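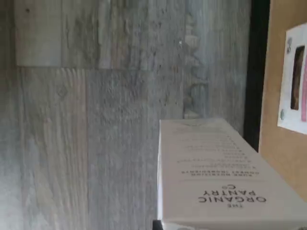
The Telby is a small bench arm kit for sorting and moving light boxed goods, sold as parts for people who build at home or in a shared workshop. It bolts to any flat top at least 19 mm thick. For pick tests we like printed cartons with plenty of plain area, such as the white Organic Pantry box on the gray wood-grain top, which has black capitals on a bright face. Dark print on white gives the tracking software good edges to work from, and a gray surface keeps the carton outline clear without a mat.

What you get
Base plate and column
6 servos with horns and screws
Grustik controller board, flashed
Two-finger gripper with spare pads
Cable set and printed build guide

You supply a 12 V power supply, a laptop and hex keys. The camera mount is a separate part (Ivley bracket, short or long).

Build time
Allow 3 evenings. The wrist is the slow part – leave its screws a half turn loose until the cables are through.

Settings
Start at the default speed of 96 and lower it for tall or half-empty cartons. Grip force is set per item and saved with the item name.

Notes on this version
Guide revised 31 Aug 2024 by Yanti Wibisono. Page order for the elbow has changed, so please discard older copies. The Zakharchenko gripper fits the same wrist plate but needs its own cable. Longer column back in stock in October.

Spare servos and pads are listed under Parts.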